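Building Access and Entrances
Unit 4 handout – Instructor: Seren Yorath

This unit considers how people enter and move through public buildings. Students should read the Larngate case, pages 69 to 90, before Wednesday.

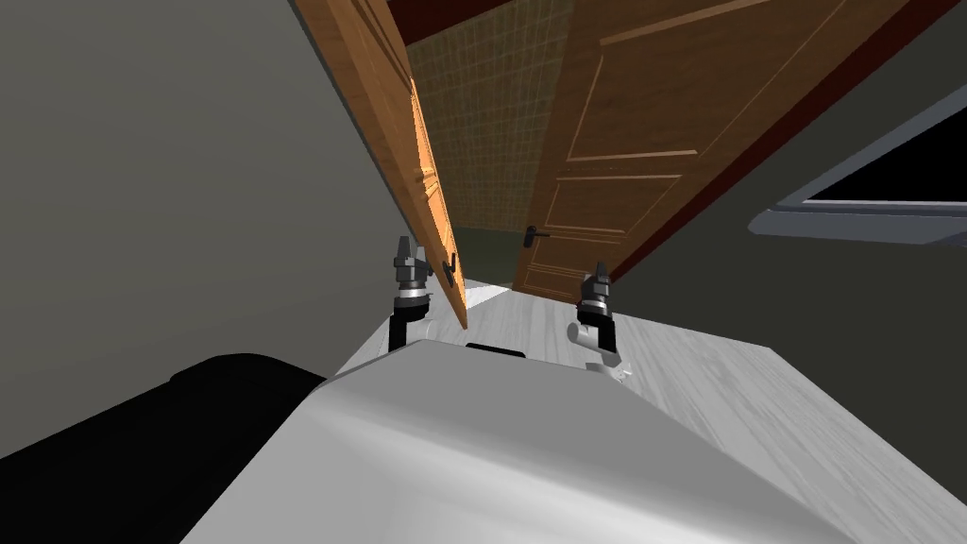

Figure 1. Two grippers, raised, with a gray wall behind.

Entrances are assessed from the sidewalk inward. Record the slope, the landing and the door in that order. 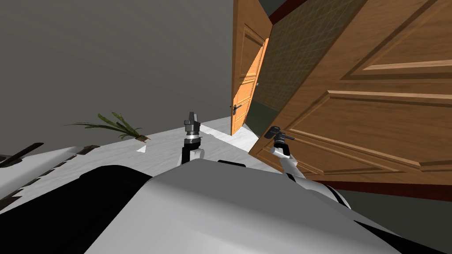
Door hardware is often the weakest point of an entrance. Round knobs require a tight grip and a twist of the wrist. A lever handle, as on the wooden door in Figure 2, can be worked with a closed fist or an elbow.

Interior routes are covered in Eylül Başaran's notes – see Section 16.
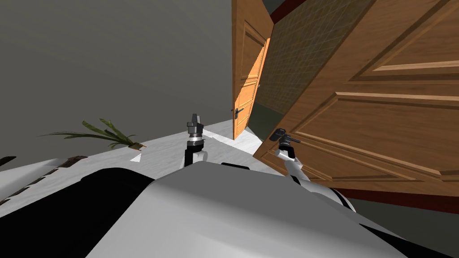 Review

Survey sheets are submitted in pairs, one for each visit.
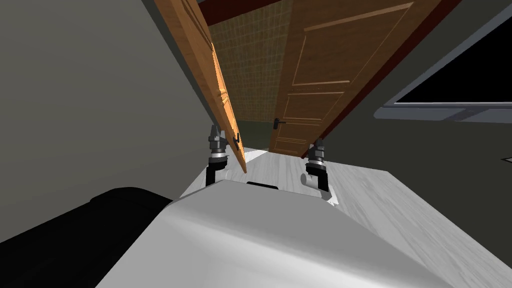
When should a door be surveyed?
At the busiest time of day, and once more when the building is quiet.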